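Ondon Home support
Ticket: Vase pair and artificial stems, flowers will not stay upright
Product: Prisum vase pair, off-white, with two bunches of artificial flowers
Opened by: Huia McKinnon
Status: Reopened

Huia McKinnon, 9.10 am
I bought the Prisum pair for the long table in our waiting room. The listing says the bunches are "sized to suit". I doubt anyone at your end has tried it. In the wide-mouthed vase the bunch drops to one side and stays there. In the bottle-shaped one I can't get the whole bunch through the neck without scraping the heads. What am I meant to do with them?

Ondon support (Roy), 10.25 am
Hello Huia, sorry to hear this. Please try fluffing out the stems and bending the lower part of each one slightly. Most customers find this solves it. I'll mark the ticket as solved for now.

Huia McKinnon, 11.40 am
Please don't mark it as solved. I've now done the fluffing and the bending, for what they were worth. My notes:

Test 1. Wide vase, stems bent as you suggested. Stood up for as long as I held it. Let go and it slumped against the rim.

Test 2. Wide vase, stems taped together at the bottom. Worse. The whole bunch now tips over as one piece.

Test 3. Bottle vase, one stem at a time. They do go in, but the last few have to be forced, and bits come off the flowers when I push.

I took everything out again after that and put it back on the table to start over.

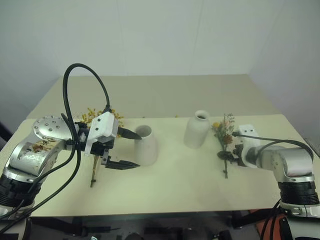 I also measured the stems. The listing gives 70 cm for the bunches and mine come to 65 cm, so either somebody rounded up or I've been sent a different batch. I don't suppose 5 cm explains the slumping, but I'd like to know which figure is right before I buy anything else to fix this.

Ondon support (Roy), 2.05 pm
Thank you for the detail. The 70 cm is measured with the stems pulled straight, including the top leaf. For the wide vase we recommend the Brivetti flower grid, which sits across the opening. It is sold separately.

Huia McKinnon, 2.30 pm
Mine were pulled straight too, leaf and all. And I'm not keen on paying extra for a grid to make a matching set match. Does it fit this opening, or is it another thing "sized to suit"? A diameter would do.

In the meantime I tried dry sand from the garden shed in the wide vase — more than half full. The bunch stands, though it leans if the table gets knocked. I've left the bottle vase with 4 stems in it and that looks fine, but I paid for a full bunch.

Ondon support (Roy), 3.50 pm
I've asked the Prisum buyer for the grid diameter and the correct stem length. Reopening the ticket until I hear back. Would you accept a refund on the flowers only?

Huia McKinnon, 4.15 pm
Possibly. Send me the measurements first, please.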